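Workshop tips: software habits for a two-arm bench

Collected by Gion Prantl, Tullotwood workshop. Last changed 8/17/24.

1. Save the home pose under a name

Typing joint values by hand is how arms hit rails. Store one home pose per arm, call them home_left and home_right, and have every script start and end there.

2. Plan with the table in the model

Put the tabletop, the side rails and any shelf into the planner as plain boxes. Make each box 5 mm bigger than the real thing. Dirk Van Leeuwen uses 17 mm for anything with wire on it, and his plans fail less often than mine did. Cables don't go in the model. Limit wrist rotation instead – a loop that is fine at rest can tighten after one full turn.

3. Teach the detector on crowded cans first

A can standing alone is easy. Cans in rows hide each other, and the detector tends to merge two lids into one. Label the lids and the bodies as separate classes. For the sorting job we keep tall gray cans and red ones together at the platform and leave one red can out by the corner of the table, so both cases come up in the same run.

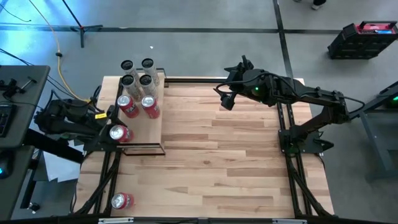 4. Watch shiny tops

Silver lids throw back the ceiling lights. Lock the exposure before you record, and drop any detection scored under 69. If you still get ghosts, average over several camera readings before you send a grasp.

5. Let one arm wait

Give the shared middle of the table a simple lock in software. The arm that holds the lock moves, the other stays folded. It's slower, but you can read the log afterward.

6. Name your logs

Date, task, script version – in that order. I had 83 files called test before I started doing this.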